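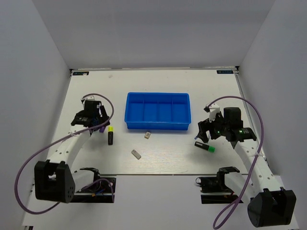

A blue plastic bin on a white worktable between two robot arms.

Ustyna Didenko has cut men's hair for 18 years and now directs training at Ospina, a barber school and salon with 11 chairs. In February she agreed to speak with us about beard care, a subject on which the school receives more inquiries from the public than on any other.

Ms. Didenko began with washing. Many clients, she said, use the same shampoo on the beard that they use on the scalp, and they use it every morning. "The skin under a beard is facial skin. It dries out faster than the scalp does, and when it is dry it itches and flakes. Most of the men who tell me their beard itches are washing it too often with something too strong." She recommends a mild beard wash 2 or three times a week and a rinse with warm water on the remaining days.

On the choice between oil and balm, she was reluctant to name a single winner. Oil, in her view, suits short beards and the first weeks of growth, when the skin needs more attention than the hair. Balm contains wax and gives some hold, so she suggests it to clients whose beards have begun to spread at the sides. "A few drops of oil is enough for a short beard. Men pour out a palmful, find their collar is greasy by noon, and decide that oil does not work for them."

The school stocks two lines, Skosteo and Nerkberg, and students are taught with both. Ms. Didenko said she asks students to learn what is on an ingredient list before they learn the sales points. Clients with sensitive skin are steered toward unscented products, and she advises trying any new product on a small patch of skin for a day before using it on the whole face.

Asked about trimming at home, she described the neckline as the place where most errors are made. Clients tend to follow the jawbone, which leaves the beard looking thin from the front and heavy at the chin. She teaches students to set the line about a finger's width above the Adam's apple and to curve it up toward the back of each ear. "Start with a longer guard than you think you need. You can always go over it again with a shorter one."

Fedir Pasichnyk, a senior instructor at the school, joined the conversation to discuss brushes. He prefers boar bristle for short and medium beards and a wide-toothed comb for longer ones, and he asks clients to comb only after the beard has been patted dry with a towel. Hair dryers are acceptable on a low setting, he said, provided they are kept moving.

The beard course at Ospina consists of evening classes and supervised practice with clients. Tuition is $1,560, and the fee covers shears and a trimmer. Applicants must already hold a barber license or be enrolled in a licensing program.

Ms. Didenko was asked finally how long a man should wait before deciding whether a beard suits him. "Give it six weeks and leave the cheeks alone," she said. "Then come in and let someone shape it once. After that you will have a line to follow at home."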